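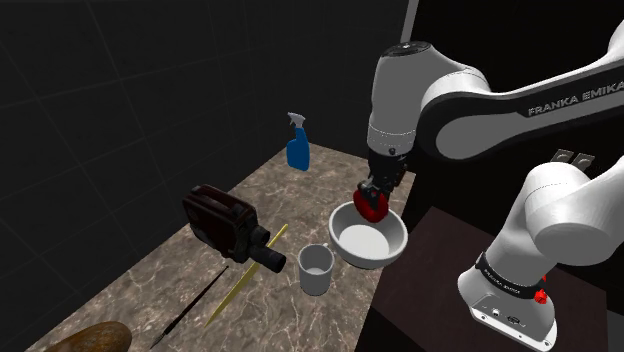 4. Setting Up Your First Meal Plan

You've got the Hestex kitchen planner installed and your pantry list filled in, so now comes the fun part! A full week takes most people one cup of coffee to set up, and after that you can reuse it as often as you like.

1. Open the Plans tab and tap New Week.
2. Type in how many people you're feeding. The planner handles anything from 1 to 12.
3. Pick a starting recipe. There are over 4,000 in the library (the soups are wonderful, do try the soups), or tap My Recipes to use your own.
4. Drag each recipe onto a day. Press and hold to copy it to a second day for leftovers.
5. Tap Build List. Anything already in your pantry is crossed off for you.
6. Tap Save, then give the week a name you'll recognize later.

Note: A saved plan can hold up to 40 recipes. If you cook more than that in a week, we'd love to hear from you! Split it into two plans and link them under Plans > Combine.

Caution: Changing the number of people after you've built the list resets any amounts you typed in by hand. Save a copy first.

Caution: The allergy filter reads recipe ingredients only. Always check the package label too.

To share your plan, go on to Section 5.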